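L'héritier

Le notaire de Gusmont recevait dans un bureau où la plante verte était morte avec dignité, sans perdre une feuille. Il m'a fait asseoir, il a ouvert une chemise cartonnée et m'a annoncé que mon oncle me laissait son club.

J'avais compris « son vélo ». J'ai dit que c'était très gentil mais que j'habitais au quatrième.

– Son club, a répété le notaire. L'Association des marcheurs rapides de Gusmont. Loi de 1901. Il en était le président à vie.

– Et ça se lègue ?

Il a eu la petite moue des gens à qui l'on pose une question de droit devant leurs diplômes. En principe, non. Mais les statuts, rédigés par mon oncle un soir de novembre et adoptés à l'unanimité de mon oncle, prévoyaient que la présidence passerait « au parent le plus proche sachant mettre un pied devant l'autre ». Ma cousine étant en fauteuil depuis son accident de ski, et mon père ayant raccroché en entendant le mot « association », il restait moi.

Je suis traducteur de notices. J'ai traduit cette année-là les 688 pages du manuel d'un monte-charge Grilthorpe, de l'anglais vers le français, en pantoufles. Ma pratique de la marche rapide se limitait au trajet vers le frigo. J'ai demandé ce qui se passait si je refusais.

– L'actif est dévolu à l'association rivale.

– Il y a un actif ?

– Soixante-cinq euros, une banderole, un chronomètre en réparation chez Brandão depuis plusieurs années, et la jouissance d'un créneau au stade.

– Et une association rivale ?

Le notaire a baissé la voix. Il y avait les marcheurs nordiques.

Je ne saurais pas dire pourquoi j'ai signé. Je crois que c'est le ton. Il avait prononcé « nordiques » comme d'autres disent « créanciers », et j'ai senti remonter en moi, de très loin, un honneur familial dont je n'avais jamais eu à me servir. Mon oncle avait passé trente ans de sa vie à mépriser les gens qui marchent avec des bâtons. Je n'allais pas leur livrer sa banderole.

La maison sentait le camphre et la soupe en sachet. J'avais les clés pour la semaine, le temps de trier. J'ai trouvé dans le buffet les procès-verbaux de toutes les assemblées générales, reliés à la ficelle. Mon oncle y consignait tout, y compris ses propres interventions, qu'il qualifiait d'« applaudies ». Une année, on avait débattu jusqu'à minuit pour savoir si l'on pouvait marcher rapidement en groupe sans que les derniers marchent, par définition, lentement. La motion avait été renvoyée à l'exercice suivant, où elle se trouve encore.

Il y avait aussi un règlement vestimentaire. Le président devait paraître « en veste », sans autre précision, mais le mot était souligné deux fois. J'ai vidé l'armoire du couloir, puis la commode, puis une valise sous l'escalier. Mon oncle possédait un nombre considérable de vestes, toutes de sport, et presque toutes à ma taille, détail qui m'a contrarié plus que je ne l'aurais cru. On aime bien penser qu'on n'a pas les épaules de sa famille.

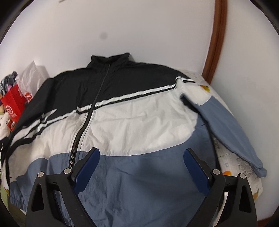 J'ai écrit « en veste » à ma sœur, avec un simple point d'interrogation. Elle a répondu : « Tu vas vraiment y aller ? » Puis, après un moment : « Rentre le ventre. »

La passation devait avoir lieu au stade, à neuf heures du matin. Je m'attendais à une foule modeste, dans les limites de ce qu'une commune comme Gusmont peut produire en matière de marcheurs rapides. Ils étaient quatre. Le plus jeune avait des genoux d'avant-guerre. Il y avait la secrétaire, qui portait un sifflet et paraissait n'attendre qu'une occasion, deux frères qui ne se parlaient plus mais s'entraînaient ensemble par économie d'essence, et un monsieur très long, très silencieux, dont j'ai appris plus tard qu'il s'était trompé de club à son inscription. Il cherchait la chorale. Il n'avait pas osé partir.

– Vous avez le dossard ? m'a demandé la secrétaire.

– Quel dossard ?

Les quatre se sont regardés. Le long monsieur a regardé ses chaussures.

On m'a expliqué que le président ouvrait la saison par un tour d'honneur. Seul. Les autres suivaient des yeux, depuis la ligne. La tradition voulait qu'on garde un pied au sol en permanence, faute de quoi c'était de la course, et la course, à Gusmont, était un motif d'exclusion. Mon oncle avait ainsi radié un dentiste.

J'ai pris le départ au sifflet. Il faut savoir que la marche rapide exige du bassin une souplesse et du visage un sérieux qui s'accordent mal. À la sortie du premier virage, j'avais le bassin. Dans la ligne opposée, j'avais le sérieux. Je n'ai jamais réussi à réunir les deux. Derrière le grillage, les marcheurs nordiques attendaient leur créneau, appuyés sur leurs bâtons comme des bergers venus assister à une faillite. Ils étaient une soixantaine – 60, m'a précisé la secrétaire ensuite, avec la rancune de quelqu'un qui tient les chiffres à jour – et ils avaient des gourdes assorties, gravées Nurudetti, un fabricant de radiateurs qui les sponsorisait.

Une dame nordique a crié : « Allez, monsieur ! » C'était affreusement gentil. J'ai accéléré.

C'est dans le dernier virage que le malheur est arrivé. Un chien, échappé de je ne sais où, est entré sur la piste et s'est mis à trotter à ma hauteur, la langue pendante, visiblement content d'avoir trouvé quelqu'un. Il ne forçait pas. Il me regardait de côté, avec sympathie. J'ai accéléré encore, et pendant un instant, un seul, j'ai senti que plus rien de moi ne touchait Gusmont.

Le sifflet a retenti.

– Les deux pieds, a dit la secrétaire.

J'ai plaidé le chien. Les deux frères se sont concertés pour la première fois depuis des années, à voix basse, et l'aîné a déclaré que les statuts ne prévoyaient pas le chien. On est allé chercher les statuts dans le coffre de la voiture. Ils ne le prévoyaient effectivement pas. En revanche, l'article 2 était formel : tout membre convaincu de course était radié séance tenante, « fût-il président ».

J'avais régné quatre cents mètres, moins la dernière ligne droite.

Restait la question de ma succession. Les statuts désignaient mon parent le plus proche, c'est-à-dire mon père, qui a raccroché. On a proposé le poste à l'aîné des frères, ce que le cadet a jugé inacceptable, puis au cadet, par symétrie. La secrétaire ne voulait pas lâcher le sifflet. Alors tout le monde s'est tourné vers le long monsieur, qui a ouvert la bouche, et j'ai bien vu qu'il allait enfin le dire, pour la chorale. Il avait l'air d'un homme au bord d'un plongeoir.

– C'est un grand honneur, a-t-il soufflé.

Il a fait son tour d'honneur sans une faute, à une allure que je qualifierais de pensive. Les nordiques l'ont applaudi. Il chantonnait en passant devant nous, à peine, la bouche fermée, quelque chose de Fauré. La secrétaire a noté au procès-verbal : « Bruit indéterminé. À surveiller. »

J'ai rendu les clés au notaire en fin de semaine. Il m'a demandé si j'avais trouvé quelque chose que je souhaitais conserver, et j'ai dit non, rien, une bricole, sans valeur. Il a écrit « bricole » dans la chemise cartonnée. Puis il m'a tendu la facture de chez Brandão : le chronomètre était prêt, et il y en avait pour 65 euros.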